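Mostow Grasp Pack for Ultia
Simulated grasping episodes, wrist view
Listing updated 27 October 2023

What you get: 3000 simulated pick attempts, 1000 of them held back for testing, plus the baseline policy from Skirstead and its training scripts. Runs in Ultia only. An export for Halliday was planned for June and is still missing.

The method swaps the surface texture on every attempt so the policy learns the shape of the object and ignores what's under it. That's the claim, anyway. We reran the baseline before agreeing to stock the pack, and we have doubts.

Swapping textures did help on plain backgrounds, where the older policy was already decent. On busy stone we logged 113 failures, and most were the same mistake: the fingers closed early, beside the object. The Skirstead write-up folds stone in with wood and cloth and gives one average, so you'd never see this from their table.

We'd also like to know how much color is doing the work. Dark objects get very little shading in the render, and the gripper is black too.

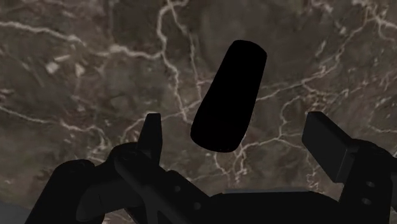
Wrist view before contact: black object, black gripper, veined marble.

No real-arm results are included. Skirstead mentions 3 hardware trials but gives no numbers, so treat any talk of transfer as a guess.

Good for: comparing texture settings, teaching.
Not tested for: clear or shiny objects, clutter.
License: single lab. No refunds once the download key is used.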